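# Bookcase sags in the middle, wall behind it is crooked, what do I do first?

Posted 5th July by **Midtbø_attic**

I have a long, low bookcase in the upstairs hall. It came with the house. Over the winter I filled it with my late uncle's collection of railway magazines, which he kept complete and I keep out of guilt. By February the long shelf had a dip in it you could roll a marble down, and I know this because I rolled a marble down it.

The shelf is 900 mm long and sits on little metal pins at each end. No support in the middle. The back is thin board, nailed on. I've turned the shelf upside down twice and it just sags the other way after a few weeks. My brother-in-law says to buy a new bookcase. My brother-in-law says that about everything, including my car.

Also, the wall leans, so there's a gap behind the top you could lose a cat in. Do I fix the shelf first or the gap? I'd like to keep the thing, and I'd like to spend less than a new one costs at Gondlow.

---

**Arash Arabzadeh**

Shelf first. The gap is ugly but it isn't getting worse.

Magazines are about the heaviest thing people put on a shelf without thinking of it as heavy. Glossy paper is mostly clay. Weigh one foot of them on the bathroom scale and you'll stop blaming the shelf.

Flipping it buys you time and that's all. You want a stiffener: a strip of solid wood, an inch and a half tall, glued and screwed under the front edge for the full length. Take the shelf out, lay it belly up on the floor and put some weight on it overnight so it's flat before you glue. Drill pilot holes. Use screws shorter than the strip and shelf put together (I have learned this one on two separate occasions).

If that looks too chunky, put an upright in the middle instead. Cut it to the height at the ends, not the height at the sag, or you'll be preserving the dip for future generations.

My own is split up with two dividers and the middle section is still the widest, so guess where the light stuff goes.

For the gap, screw a batten to the wall and fix the case to the batten. Into a stud, please. Do this even if you decide you like the gap. 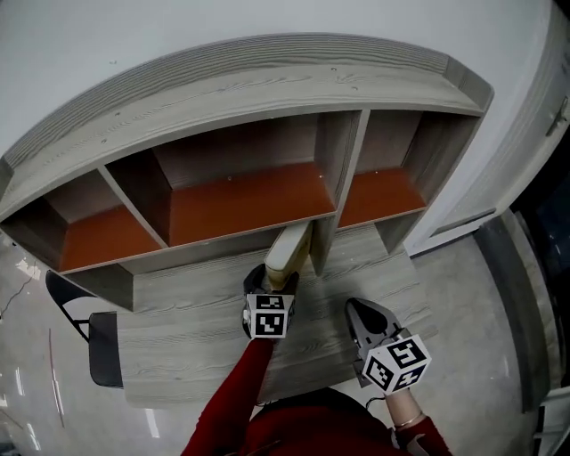
*Gray unit with two dividers, wide section in the middle*

---

**zernau_pete**

just throw out the magazines

---

**Cuninov Carol**

Pete's not wrong but he's not helping.

Arash covered the shelf. I'd add that the pins matter too. Mine had chewed their holes into ovals, so the shelf was tipping forward as well as sagging, and I'd been fixing the wrong problem for a year. Pull one out and look. If the hole is sloppy, fill it with a glued dowel and drill it again, or screw a small cleat to the side under the shelf and forget pins exist.

Cost me 88 for the wood, the screws, a clamp and a second clamp after I glued the first one to the shelf. Still cheaper than Gondlow.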